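Moving a kitchen table to a third floor flat, legs on or off?

sveva_c
Feb 21, 2020
Hello all. I move to a new flat next month and I have one problem, the table. It is 70 cm wide, the top is one solid piece, and the stairs have a tight turn on every floor. The firm Parura asks 686 for the whole move and wants extra for "difficult furniture". I would like to do the table myself with a friend. Do I take the legs off, or is it safer to leave them on? Excuse my English, please correct me if something is not clear.

lachlan.p
Legs off, always. Put the screws in a bag and tape the bag under the top. You can then carry the top on its long side and it goes round any corner.

Tsuchiya_fan
I don't agree with "always". If the legs are glued as well as screwed, you can split the wood. I did this to a good table once, and the repair took me 15 evenings. Look underneath first, Sveva. And what colour is the top? A pale one shows every mark from the wall.

sveva_c
Thank you both. The top is white, so yes, I am worried about marks. I looked underneath and there is no glue that I can see, only four bolts for each leg. The new kitchen is small, so I also want to keep everything else in it light and plain.

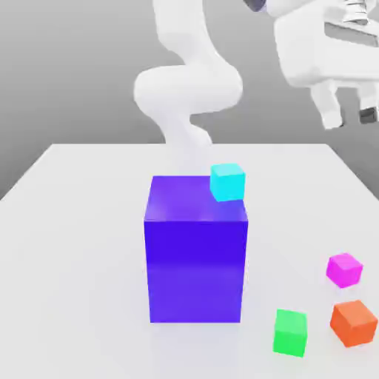
I will wrap the edges in old blankets and fix them with string. Is tape bad for the surface?

Re: Legs on or off?

kumiko_o
Tape is fine on the blanket, never on the table. I used it directly on mine and it took the shine off in one long line.

lachlan.p
String slips. I would still use tape, over the blanket as Kumiko says. And I stay with legs off, four bolts is a very quick job.

Tsuchiya_fan
With bolts I agree with you, legs off. But measure the turn of the stairs before you pay or refuse anybody. The length of the top matters more than the width.

sveva_c
I will measure on Sunday and write the numbers here.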